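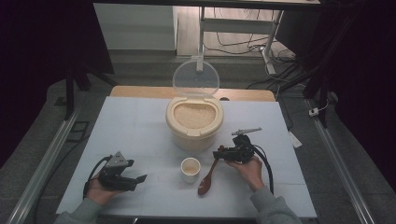 Call for participants: household budget diary study

Stillex is looking for 80 adults to keep a spending diary for three months and talk to us about it. We want to know how people with ordinary incomes decide what to pay first, what to put off, and what to save, and whether a short weekly check-in changes any of that. The study is open to residents of Grarkdale, Blackwood and Sedlow. It starts in June.

You do not need to be good with money to take part. You do not need to have savings. We would like to hear from people who have never kept a budget as much as from people who have kept one for years, and from people who gave up on one.

What you will do

You will write down what your household spends, every day if you can, in a paper booklet or on a simple form you can open on your phone. Most people need five to ten minutes a day. You can round to the nearest dollar. If you miss a day, fill in what you remember and go on.

Once a week you will answer a short set of questions. They cover bills due that week, any purchase you put off, any money moved into or out of savings, and how confident you feel about getting to the next payday. Half of the group will also get a 15-minute phone call each week with a member of the study team, who will go over the diary with them. Who gets the calls is decided by random draw, and you can't choose. The payment is the same in both groups.

There are two interviews, one at the start and one at the end. Each takes an hour. They can be held at our Blackwood office, by phone or by video. Evening times are available, and the Blackwood office is also open for interviews on Saturday until 3 p.m.

Who can take part

You can apply if you:
- are 18 or older
- live in Grarkdale, Blackwood or Sedlow and expect to stay through the end of the study
- pay at least some of your household's bills yourself
- have a checking account, prepaid card or other regular way of paying for things
- can read and write in English, or have someone at home who can help you with the diary

Only one person per household can join, but that person should be able to record shared costs such as rent, groceries and utilities. Roommates who keep their money fully separate count as separate households. Write that on the form so we don't turn one of you down by mistake.

We can't take people who work for a bank, a credit union or a debt collection company, or who are in the middle of a bankruptcy case. If your case is closed, you may apply.

Income can come from wages, self-employment, benefits, a pension or a mix. People whose pay changes from week to week are very welcome - we had too few of them in our last study and would like to do better.

Payment

You will receive $30 for each interview and $17 for each full week of diary entries. A week counts as full if at least five days are filled in. Diary payments go out at the end of every month by check or prepaid card, and interview payments are made the same day. If you leave early you keep everything you have been paid and will be paid for any full weeks not yet settled.

Study payments may count as income for some benefits and for taxes. Please check with your caseworker or tax preparer before you sign up if this could affect you. We can give you a letter that states the amounts.

What happens to your information

We don't ask for account numbers, passwords or bank statements. Your diary is stored under a code, and the list that connects codes to names is kept separately by Kerstin Moen, our data manager. Reports will use group figures and short quotes without names. We don't sell or share contact details, and no one will try to sell you a loan, a card or an insurance policy.

This study does not give financial advice. The weekly callers can help you fill in the diary, but they can't tell you which debt to pay or where to put your savings. If you ask for that kind of help, they will give you a list of free counseling services in the area.

Taking part is voluntary. You can stop at any time and you don't have to say why.

How to apply

Call or stop by the Blackwood office and ask for the diary study form. It is two pages long. Akinyi Rweyemamu handles applications from Grarkdale and Blackwood, and Nyokabi Koech handles Sedlow. Tell them if you need large print, a ride to the interview or a call back after work hours.

We will contact everyone who applies, including those we can't place. If more people apply than we have room for, we will keep a waiting list and fill places from it during the first two weeks.

Questions about the study itself, or complaints, can go to the study lead, Gebremedhin Gebretsadik.

Contact | Privacy | © Stillex Household Research, Blackwood | Back to top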